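Print this article
E-mail this article

3.2 Bag on a shared table

School bags get packed wherever there's room, and at home thats mostly the table people eat at. Of 214 families in the October survey (Renaud and Kahraman), 172 named the table first. Floor second. Bed a distant third.

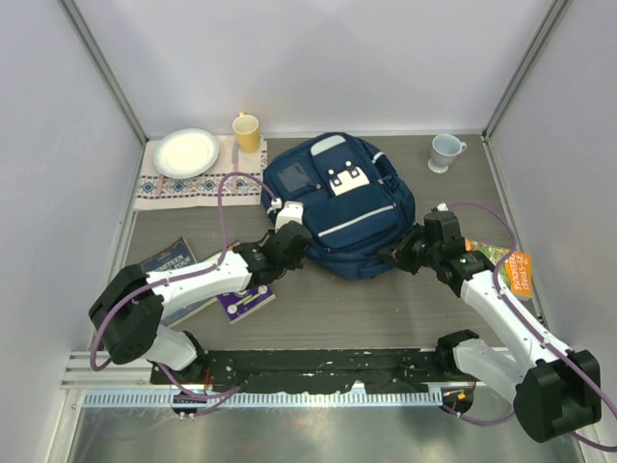 Bag position matters more than we expected. Lying flat, the front pocket is easy to reach but the main compartment sags shut and wants a second hand. Upright is better for books, worse for anything small. Loose straps a nuisance either way. We left them as found, no tidying beforehand.

Clutter was kept on the table on purpose: dishes, cutlery, books. Clearing first would of changed the task. Ten minutes allowed per bag, no reminders.

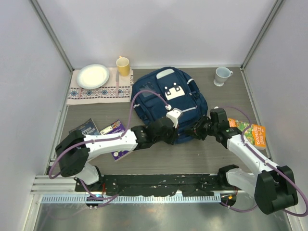

Figure 4. Navy backpack on the wood-grain tabletop, with place setting at rear left and footed mug at rear right.

Mugs were the main worry for parents. Most wanted them moved before the bag was opened, and several wanted the plate gone too. See 3.3 for the order of items.

Print | E-mail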